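Household Practice, Unit 4
Filling, Pouring and Keeping the Table Clean
Handout for the Tuesday group

Purpose of this unit

In the last unit we worked with dry storage and labels. Now we come to pouring. It looks like a small subject, but most of the waste in a home kitchen or a small workshop comes from pouring badly. Please read this handout before class and bring it with you, because we will write on it.

The unit has two lessons. In the first one we speak about the funnel and how to choose it. In the second one we speak about the table, how to prepare it and how to clean it after.

Words we will use

Mouth: the wide opening at the top of the funnel.
Cone: the sloping part between the mouth and the spout.
Spout: the narrow tube at the bottom. Some people say "stem". Both are correct.
Neck: the narrow part of the bottle which receives the spout.
Air gap: the small space between spout and neck, where the air can leave.

Choosing a funnel

The first question is the spout and not the mouth. A spout that is too wide will sit on top of the neck and the funnel will fall to one side. A spout that closes the neck completely is also a problem. The air inside the bottle cannot go out, the liquid stops, and then it comes suddenly in bubbles. You should be able to move the spout a little from side to side when it is in the neck.

For dry goods such as rice, sugar or coffee, take a wider spout than you think. Flour is difficult in any funnel. Tap the cone gently with one finger and wait.

Plastic funnels are light and do not break, and for most work at home they are enough. Their weakness is that they keep smells. A funnel which was used for oil or vinegar should not be used for drinking water the same day, even if it was washed. Keep one funnel for food and a different one for cleaning products, and never exchange them.

Before you pour, take the funnel in the hand and look inside the cone. Old powder likes to stay at the place where the cone becomes the spout. A smooth cone is easy to check when the mouth is turned up and a little away from you, and the spout is between the fingers, so the light can go in.
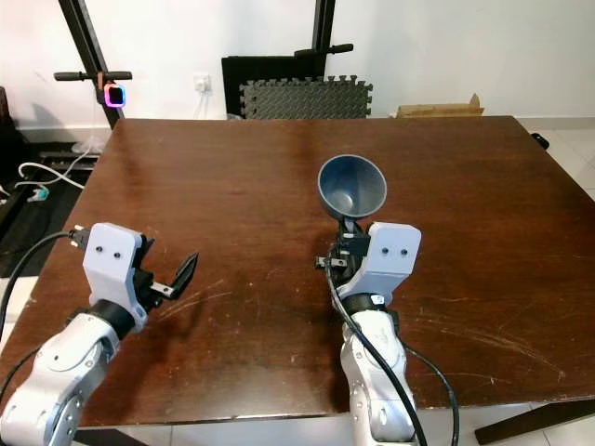 Preparing the table

A wooden table with a shiny finish is pleasant to work on, but it takes scratches and pale marks over the years. Such marks cannot be washed away, and please do not try with a rough sponge. Put a tray or a folded cloth under the bottle. The bottle stands better on it and the drops have a place to go.

Order of work:

1. Clear the part of the table where you will pour.
2. Put the empty bottle in the middle of the tray.
3. Set the funnel in the neck and check the air gap.
4. Hold the funnel with one hand, pour with the other.
5. Stop before the bottle is full. The liquid in the cone has still to go down.
6. Lift the funnel straight up, wait for the last drop, and lay it on the tray.

Students often forget step 5. When the cone is full and the bottle is also full, there is no clean way out.

Cleaning after

Rinse the funnel with warm water from the mouth side and then turn it and rinse from the spout side. Dry it standing on its mouth on a clean cloth. Wipe the table with a damp cloth in the direction of the grain and then with a dry one.

Homework

Measure the necks of 4 bottles in your home and write which of your funnels fits each one. If you have no funnel, write what you use in its place and what happens with the drops.

Reading: Gudeta workbook, page 26, "Bottles and Jars". The exercise on the next page is optional.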